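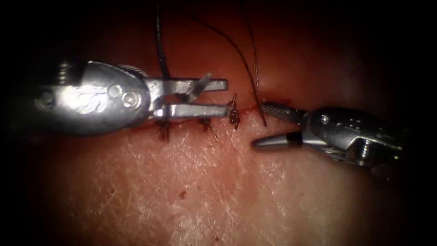
Category: Crew Planning / Set-up Guide / Seasonal Schedules

Section 4. Setting Up a Reduced Winter Schedule

This section explains how to prepare a reduced schedule in Tandar for carriers that withdraw flights between the fall and spring timetables. It applies to station planners and crew planners with editing rights. Users with viewing rights may open the draft but cannot publish it.

Before you begin

The summer schedule must be closed, and all aircraft due for storage must carry the status Parked or Leased Out. Aircraft left as Active will continue to draw crew hours.

4.1 Creating the draft

1. Open Schedules and select New Seasonal Draft.
2. Choose the base timetable. For most carriers this is the previous winter.
3. Enter the first and last day of operation. A draft may not overlap a published schedule at the same station.
4. Select Copy Rotations. Networks with more than 1,000 weekly departures may take some 40 minutes to copy. Do not close the window during this time.

Note: Charter flights are not copied. They must be added by hand after step 4.

4.2 Removing flights

1. Select the route and open the Frequency tab.
2. Clear the days on which the flight will not operate.
3. Check the return leg. Tandar flags an unpaired leg in red but does not remove it.
4. Repeat for each route, then select Recalculate.

CAUTION: Removing the last daily flight from a station also releases its overnight crew rooms. Room blocks released in error cannot be restored from within Tandar and must be booked again with the hotel.

4.3 Reassigning crews

1. Open Crew Balance. Bases with surplus hours appear at the top of the list.
2. Select a base and choose Offer Transfer or Hold in Reserve.
3. Enter the notice period set by the labor agreement. The field accepts no fewer than 17 days.
4. Save the balance and send it to the duty manager for approval.

Note: Reserve status does not change seniority. Questions on seniority should be sent to the carrier's personnel office - the support desk cannot answer them.

4.4 Publishing

Publishing requires approval from 2 users, one of whom must hold the duty manager role. Once the draft is published, changes are made through the Daily Amendments screen described in Section 5.

Section last revised Monday, December 29, 2025.

Comments (4)

Boris Hoxha
Copy Rotations stopped on us twice at the same point. Removing an old codeshare flight with no end date cleared it. Might be worth a line in 4.1.

Areti Mitsotakis-Vlachou
Does the notice period count from the day the balance is saved or the day it is approved? Our union rep reads it one way and our office the other.

Savvas Antoniadis
Areti, at our base it runs from approval. Check the date printed on the transfer letter.

Ľudovít Krajčí
We moved over from Jovard and the parked aircraft all came across as Active. Had to change every one by hand before the January draft would balance.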